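The third version of the gripper has one feature the first two lacked, namely that it closes when I ask it to. Version one closed when it felt like it. Version two closed on my thumb and then sat there looking pleased with itself.

I print the parts at home and drill them in the shared shop on Rosser Street, where Lemlem Tefera has the bench next to mine and opinions about my pivot holes. She says they're sloppy. They were sloppy. I've since bought a reamer, and the linkage now swings without the little click that used to announce every grab.

Socks were Angharad's idea. I had been testing on wooden blocks, and she pointed out that no one has ever needed help picking up a block.
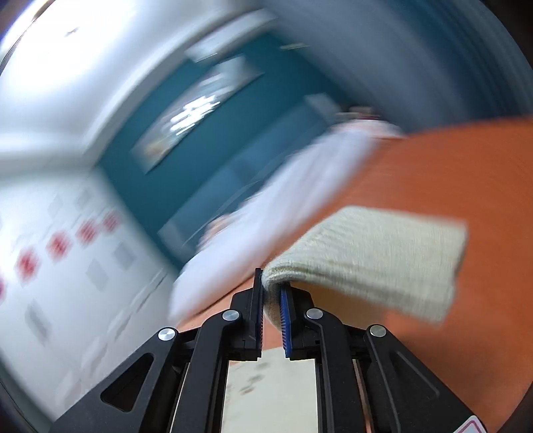
Rosser Street and my place, October

The ridged pads are the best money I've spent on this thing. Bare plastic slid right off knitwear, and the foam I tried next shed crumbs into the laundry. With the pads on, a ribbed cuff is easy to hold if you come at it from the rolled end. Go for the middle and you get a wad.

Thin dress socks are another matter – the fingers have to meet dead flat, and mine still toe in a little at the tips. I could shim the left one. I could also reprint the whole inner link, four hours a go, which is what I'll end up doing after I've wasted an evening on shims.

The motor comes next. For now the squeezing is done by me, so calling it a robot is generous, and Lemlem doesn't. I have a Zikik servo in a drawer and a bracket half drawn. Angharad wants to know when it will do fitted sheets.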